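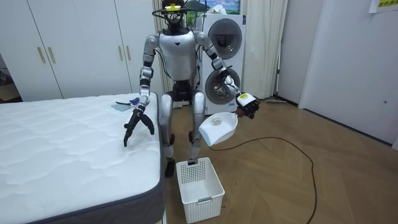 To: Risgate household list
From: Amparo Rivadeneyra
Date: July 19, 2026
Subject: Re: [risgate] Crumbs on a quilted mattress, vacuum or brush?

Dear all,

Thank you for the answers to my first message. I reply under the part of Flor, so that the thread stays together.

Flor Marulanda wrote:
> If you have a vacuum with the small nozzle, use it. On a quilted top the
> brush only pushes the crumbs from one seam into the next. I did
> 39 mattresses in the Cudgate apartments with the nozzle and I would
> not go back.

I believe you, Flor, but for me the vacuum is too loud for this building on a Sunday, and our small nozzle was lost in the move to Condori street. So I stay with the dustpan and the hand brush. My question was more about how to do it well.

The difficulty is the stitching. The top has a pattern of rounded cells, like small clouds, and between them the seams go down. A bigger piece of trash, a wrapper for example, is easy: you put the pan flat next to it and it goes in. It is the fine dust that stays in the low places.

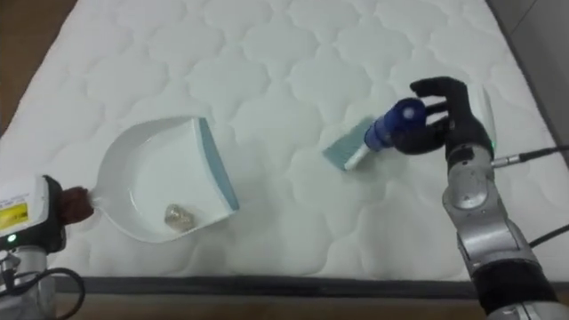
Flor again, from this morning: then at least brush along the rows and never across them, and press the mattress down a little in front of the pan. If the lip of the pan stands higher than the fabric, everything goes under it and you only move the dirt to another place.

I tried this today and it is good advice. With the left hand I hold the pan and press, with the right hand I pull the brush toward it, in short strokes. A long stroke makes the dust fly. My brush has medium bristles. I had a very soft one before, from the Mamcombe shop, and it bent over the seams without taking anything out.
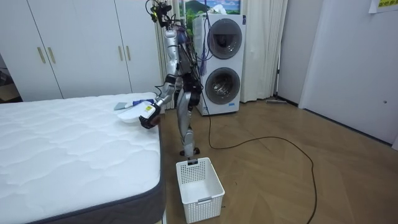
I also changed the order of the work. Before, I swept the floor first and the mattress after, which was not clever, as half of the crumbs fell down on the clean wood. Now it is mattress, then the dark border on the side with a damp cloth, then the floor. The laundry basket I leave near the corner while I work, and the old sheets go directly in the washer when I finish. The whole thing takes me 20 minutes.

For the edge I let the lip of the pan come a little over the side of the mattress. Then I can sweep the last part without the pan sliding back.

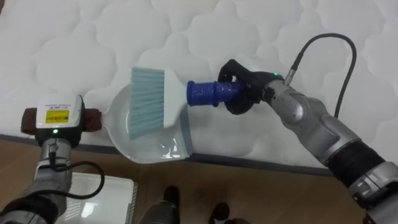
Dustpan and hand brush at the edge of the mattress.

Two things I still do not know, and maybe somebody on the list can help:

1. Is baking soda safe on a white quilted top? I read to leave it for 4 hours and then brush it away, but I am afraid that it stays in the seams exactly like the dust.

2. How do you wash the brush? I use warm water and a drop of dish soap, but it needs until the next day to dry.

I will not buy a new mattress cover before December, so please do not recommend me one.

Kind regards,
Amparo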